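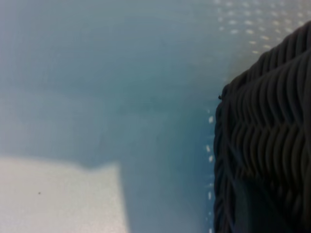 October, page 2 of the striker work
Match tagging, Plitside forwards

Picked up from the last entry. The shot log for the four forwards is now clean enough to compare, apart from the away match at Nelledo, where the clock in the tagging sheet runs ahead of the broadcast clock for the whole second half. Corrected by hand. Anyone pulling second half times from the old export should throw it out and use the one saved this morning.

Definitions, so we stop arguing about them:

Shot: any deliberate attempt at goal, blocked or not. Crosses that drift goalward are not shots.
Box touch: any contact inside the penalty area, headers included. A dummy is not a touch.
Press: closing a player on the ball to within two yards. Jogging toward a center back does not qualify. Miloslav Kováčik wants three yards. I retagged one half at three yards and the press count went up for everyone in the same proportion, so the order did not change. Staying with two.

Selection question from the coaching side is whether Espinoza or Dreminetti starts next to the target man. Both have been used from the bench and both have started, which makes the raw totals useless. Dreminetti has 10 shots and Espinoza has 19, but Espinoza has played far more minutes. Per full match they are close. I would not pick a team on the difference.

What does separate them is where the shots come from. Dreminetti shoots almost entirely from inside the box, left of center, first or second touch. Espinoza takes a good share from distance and most of those are blocked. Take out the blocked ones and his rate drops below Dreminetti's.

Against that, Espinoza does more without the ball. His presses hold up until the 60 minute mark and then fall off sharply. Same pattern in every start. Dreminetti presses less overall but the rate is flat. If the plan is to press high from kickoff and change the front pair on the hour, the numbers support starting Espinoza and bringing Dreminetti on. If the plan is to sit in and counter, they support the reverse. That is as far as the data goes and I have said so in the note to the coaches.

Problems found today

1. Substitution times were entered as the minute of the board going up, except in two matches where the tagger used the restart. Small effect on minutes, larger effect on short bench appearances. Standardized on the restart.

2. Headers were coded as right foot when the body part field was left blank. The sheet fills in the first option by default. Changed the default to empty and rechecked all of the target man's shots. Six were wrong.

3. Training ground matches were mixed in with league matches under the same season label. Removed. Miloslav disagrees and thinks the behind-closed-doors match should count as it was played at full pace. Possibly, but there were rolling substitutions and the second period was played with a different back line. Left out for now, kept in a separate tab.

4. Offside goals. Currently logged as shots with no outcome. They should be dropped or given their own code. Not decided.

Checked my own tagging by redoing the first half of the Nelledo match blind. Shots agreed exactly. Box touches differed by one. Presses differed by five – worse than I would like, and all five were in the last stretch before halftime. Tagging presses in one sitting is a bad idea. Will split each half in two from here on.

Still to do

Retag presses for the two oldest matches under the current definition.
Ask the video side for the wide angle of the Nelledo second half. The broadcast feed misses the front pair whenever the ball is deep.
Chance quality by pairing. There are too few minutes for two of the combinations, so report those as blank and do not fill them with an estimate.
Decide on item 4 with Miloslav before the next export.

Export saved 4:40 pm. Old version moved to the archive folder, not deleted.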